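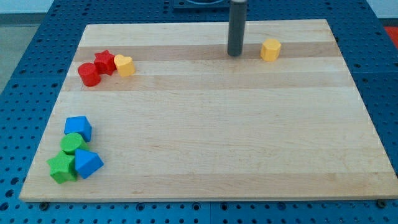

Cutting Board Care FAQ

How often should I oil my board?
Once a month for a board in daily use. New boards need a coat every week for the first month.

Which oil do you recommend?
Food-grade mineral oil. Olive oil and other cooking oils can go rancid.

Can it go in the dishwasher?
No. Wash it by hand and stand it on edge to dry.

My board has warped. Can I return it?
Email Thérèse Ross at the Drundlow shop within 30 days of delivery with your order number.

Do you resurface old boards?
Yes, for $39. We are closed for resurfacing in July.

Last updated 28/03/2024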